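搜索 请输入关键词 搜索

一张菜单改了四遍：Mendby咖啡店店主访谈

Mendby开在商场里，做咖啡和蛋糕。店主Mahfuz Gazi中文说得很流利，采访约在午市前，他一边回供应商的消息一边聊。

店里的菜单今年一月才换成现在这一版。“最早是塑封的单页，边角很快就翘了，擦桌子的时候还容易带到地上。”后来他找了一家叫Trudadik的印刷铺，改用米色纸，装进深棕色的细框。打样打了四遍，前两遍字太小，第三遍蛋糕的插图印得发灰。

他说框子有分量，客人多半会用两只手拿着看，看完靠墙一放，也不占桌面。
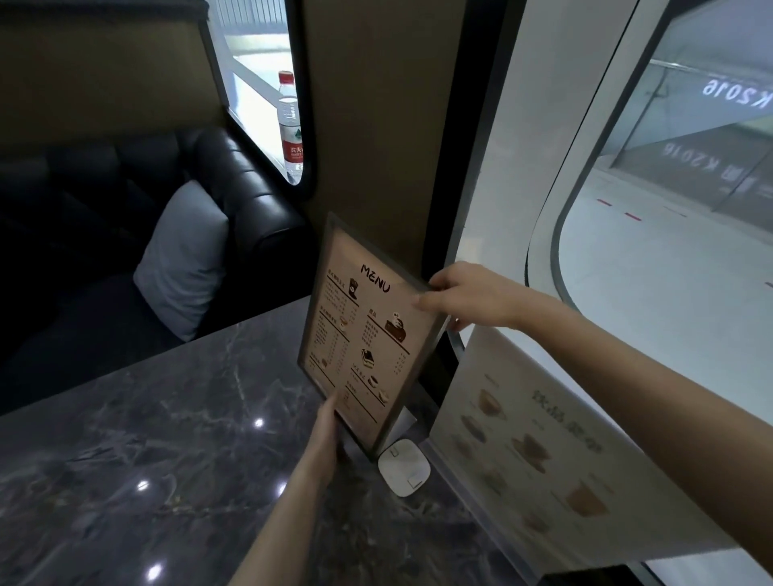 手写的“MENU”

菜单顶上的大写字母是手写体，Mahfuz自己写了一晚上，挑了一张交给印刷铺。杯子和蛋糕的小插图是一位老顾客画的，收了他100元，外加几杯咖啡。

“有人问为什么不放照片。照片要重拍，出新品就得跟着换。画的可以用久一点。”饮品照片他另外做了一块牌子，字也印得大，给不想细看的客人用。

桌子和沙发

深灰色带白纹的大理石桌面是从Siddiqui家具行订的，每张283元，他觉得不算贵。麻烦在于柠檬汁滴上去要马上擦。黑色的卡座沙发是上一家店留下来的，他只换了海绵，添了浅灰色靠枕。

靠窗的位子最抢手，能看到商场的走廊。周末一天大约卖出266杯，平时少得多。“平时能有80杯我就不发愁了。”

接下来

他打算年底前加两款不含咖啡因的饮料，豆子商Skesosus已经寄了样品。菜单上还有没有地方？Mahfuz想了想，说可能要拿掉一款蛋糕，哪一款还没定，店里两个人意见不一样。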